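Diciembre, casi las once de la noche. Sigo con el borrador de Gorkex sobre buenas prácticas para brazos que manipulan comida. 153 páginas, y en las primeras 27 no aparece la palabra «alimento». Mucho hablar de «entornos colaborativos», eso sí, como si ponerle nombre a una cosa la volviera segura.

Me apunté lo que exige el apartado de paradas: seta roja a la vista y al alcance de la mano. De acuerdo, pero ¿al alcance de la mano de quién? Los de Firnard lo leen a su manera, los de Kestar a la suya, y los dos aprueban. 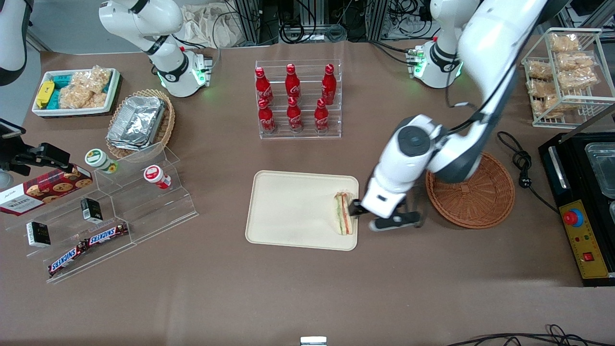 Luego está lo del contacto directo. El texto distingue entre producto envasado y producto expuesto, y a renglón seguido les aplica la misma lista de comprobación. Una chocolatina en su envoltorio y un sándwich no piden lo mismo de unos dedos con almohadilla. Lo escribí al margen, con mala letra y peor humor. Chevalier contestó que ya se vería en la versión 2. Conozco esas versiones 2.

También quieren un registro por cada agarre. He calculado 680 líneas por turno, y me gustaría saber quién las va a leer. Yo no, desde luego.

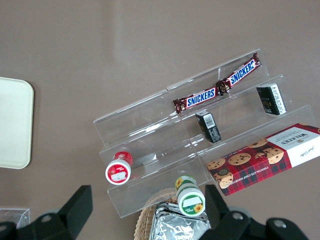 ¿Sirve de algo una norma que cada cual interpreta como quiere?

De poco: sirve para discutir con un papel delante y para saber a quién reclamar después, pero a la pinza no la hace más limpia.

Mañana les mando los comentarios al apartado de limpieza, donde piden «frecuencia adecuada» sin decir cuál. Voy a proponer que se fije un intervalo por escrito y que se cambien las almohadillas al pasar de un producto a otro. Dirán que encarece. El café se me ha quedado frío y todavía me faltan los anexos.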